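How do I get the musty smell out of a thrifted jersey without wrecking the numbers? 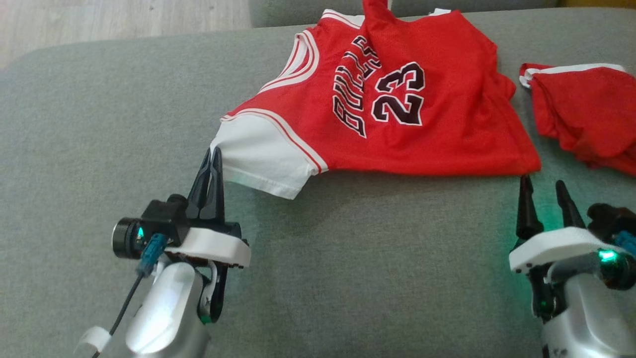

sockdrawer_pete
Is the lettering stitched on or pressed on? That changes the whole answer, so check the back side of the fabric before you do anything else. If you can see thread running around the outline of each letter, it's sewn, and you've got a lot more room to work with.

mothball_mary (original poster)
Okay, so I should have put that in the first time, sorry! I found this at the thrift store in Fultham, the big one next to the tire place, and it was 13 dollars, so I didn't look too hard. The numbers feel smooth and kind of rubbery to me, and there's no thread on the inside, so I'm guessing pressed on. The mesh is in good shape. No holes, no pulls, no stains I can find.

But the smell. It's that closed-up basement smell, plus something like old perfume on top of it, and I swear it gets stronger when the room warms up in the afternoon. So far I've hung it on the porch overnight (helped for maybe an hour) and sprayed it with the Noserer fabric mist my sister-in-law swears by, and now it smells like a basement with lavender in it. I haven't washed it yet because years ago I ruined a softball shirt in the dryer and the whole number came off in one sheet. I'd like to wear this in October for my nephew's birthday, so I have some time but not forever. Can I soak it? Does vinegar do anything to the color? And is there any way to get it clean in an apartment machine that only has hot, warm and a "cold" I don't really trust?

sockdrawer_pete
Pressed on, then. You can soak it, just keep the water cool and don't let it sit all day. This is what I do with every polyester shirt I bring home, and I bring home way too many according to my wife.

Turn it inside out first. Fill a sink or a clean bucket with cool water and put in a cup of plain white vinegar for every gallon or so. Push the shirt down until the air bubbles stop coming up and walk away for half an hour. Test the color before that, though! Dab some of the vinegar water on an inside seam and press it with a white paper towel. If red comes off on the towel, skip the soak and do a quick cold hand wash with a little detergent instead. You don't want pink trim.

After the soak, drain, rinse, and do it over with a small squirt of sport detergent. I use the Brosard one in the gray bottle, but any of them without fabric softener is fine. Softener is your enemy here. It coats polyester and the smell gets stuck under it, and I'd bet money somebody used a ton of it on yours, which would explain the perfume.

Then rinse until the water stops feeling slick. That takes longer than you'd think. Don't wring it. Roll it up in a towel, lean on the towel, then lay the shirt flat or put it on a fat plastic hanger out of the sun. No dryer and no iron on the numbers, ever.

If it still smells once it's dry, do the vinegar part again. I had one windbreaker that needed 3 rounds, and I was about ready to throw it in the trash after the second.

On the machine, I'd skip it. If you really can't stand doing it by hand, use a mesh bag and the shortest cycle, and stick your hand in while it fills. If it feels like bath water, stop it and pull the shirt out.

kettlecorn60
vinegar is fine but everybody forgets baking soda. put the shirt in a big zip bag with a bunch of it overnight, shake it out, done. worked on my bowling shoes

mothball_mary (original poster)
Paper towel came up clean, so I went ahead with the soak! The water turned the color of weak tea, which was gross and also weirdly satisfying. It's on a hanger in the bathroom now with the fan going. I couldn't find Brosard anywhere near me so I got the Kaneko sport wash, the unscented one, hope that's okay. The lavender is gone for sure. The basement part I can't tell yet, my nose has kind of quit for the day.

sockdrawer_pete
Kaneko's fine. Smell it again in the morning, and get right up into the armpits and the collar, it hangs on longest there.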